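Forums > Home & Garage > Furniture Repair and Refinishing > Cloudy patch on tabletop

Cloudy patch on tabletop – strip it or leave it?
8 replies | 1,292 views | 3 shares

We use cookies to keep you logged in. By staying on this site you accept our cookie policy.

fsebastian
I have a brown wood-grain table that gets used every day. Over the summer one area started looking dull and a little gray next to the rest. It doesn't feel rough. I've wiped it with a damp cloth and it dries the same way. I don't know if the top is real veneer or a printed laminate, and I bought it used, so there are no papers with it. The previous owner thought it came from Esen but wasn't sure. Should I strip it, or is there something easier to try first?
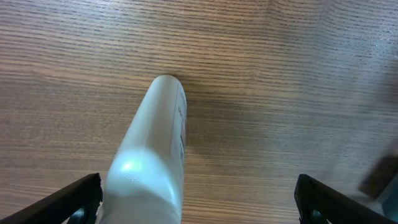 Tabletop from straight above, white bottle on it. The paler part is toward the upper right.

gluepot_dan
Don't strip anything until you know what it is. If it's laminate, stripper will wreck it and you can't fix that. Look at the underside edge. Veneer usually shows a thin line of real wood over the core.

fsebastian
The edges are banded all the way around so I can't see the core. The underside is painted black.

marlow77
Could just be light. Move a lamp to the other side and see if the gray moves with it. I spent a weekend on a dresser that had nothing wrong with it.

oldshellac
I'd guess wax. People put spray polish on these for years and it builds up until it hazes. Mineral spirits on a white rag, small spot, somewhere out of the way. If the rag comes up yellow or brown you have your answer.

gluepot_dan
I wouldn't go to mineral spirits first. Dish soap and warm water, well wrung out, then dry it right away. Then spirits if the soap does nothing.

oldshellac
Soap and water on a veneer that might have a worn finish is how you get lifted seams. Spirits won't raise the grain. I've done 134 pieces for paying customers and I have never started with water.

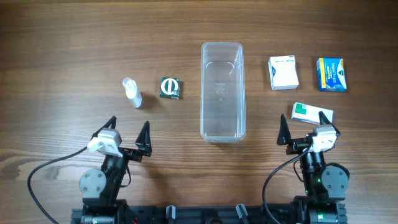

And keep the silicone sprays away from it from now on. Once silicone gets into the pores, any new finish you put over it will fisheye, and you'll be wiping it back and starting over. Paste wax twice a year is plenty for a table that sees daily use.

gluepot_dan
We're going to disagree on the water. A damp cloth isn't a flood, and he already wiped it with one.

tess_in_lumanlan
I had a haze like this on a desk and used the Fullerov cleaner. It did fine, but it was 8 dollars for a tiny bottle and I think plain spirits would have done the same job. I'd skip the Taria kit. It comes with an abrasive pad that's too coarse for thin veneer.

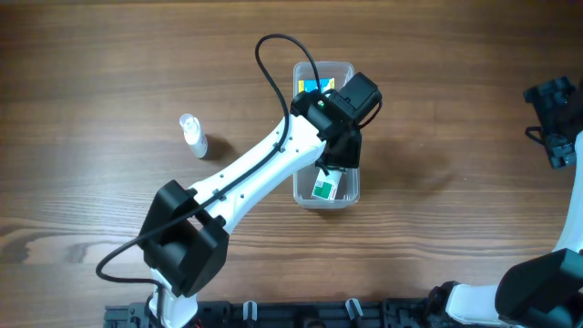

On telling veneer from laminate, I go by the figure in the grain. Printed tops repeat. Find one odd feature and look for its twin somewhere else on the surface. On yours I'd use that paler swirl on the left side, near the middle. If the same swirl shows up again a couple of feet over, it's a print and you only need to clean it. If it doesn't repeat, that's not proof, but I'd treat it as veneer and stay away from sandpaper.

fsebastian
Thanks. I'll do the lamp first, then look for a second swirl, then try spirits on a corner. I'd like to avoid water for now – no offense, Dan.

gluepot_dan
None taken. Post what color the rag is.

Florante Sebastian (fsebastian) | Joined September | Last edited 29 September 2025

Get the weekly repair digest in your inbox. Enter your email to subscribe.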